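Skunville Forums > Software > Perception and tracking

Marker pose flips when both grippers are close together

butlow_bits
Posted January 10, 2021
Hiya all. I look after the pose tracking for our hand-held gripper recordings, and I'm stuck on the sink task. Left and right tracks are lovely on their own, then the left one flips its rotation for 3 frames and flips back. Gripper view and head view from the same session:
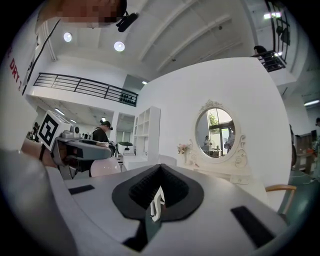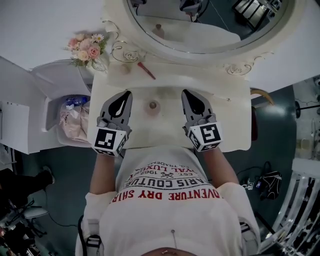 What I've tried so far

Smoothing over the top (hides it, then the planner gets a wobbly path). Dropping exposure a bit. The log has 185 flips in one session, nearly all with the cubes side by side - driving me round the bend!

spanner_tea
Are you solving each face by itself? One square marker has two answers that look nearly the same when it's small. Put all the visible faces of a cube into one solve and most of it should go away.

Amaral
I'd look at the lights first. Loads of white in there and bright ceiling lamps, so I bet the marker borders are washing out. We had the same bother in September.

spanner_tea
Washed-out borders give you missed detections though, and he's getting confident wrong ones. Different bug.

Amaral
Not always! A corner that shifts by a pixel is enough to tip it over. Frame 1934 in your log has a rubbish corner error, go and look.

butlow_bits
Fair point, that one is grim. But I am solving per face, so guilty as charged. Drarnitbridge has a rigid-body mode I never switched on.

spanner_tea
Switch it on, and check the cube geometry file while you're there. Ours had two faces swapped.

butlow_bits
Ran it on the first 400 frames - two flips left, both with just the one face detected. Amaral, I'll try your exposure settings on those if you'll post them.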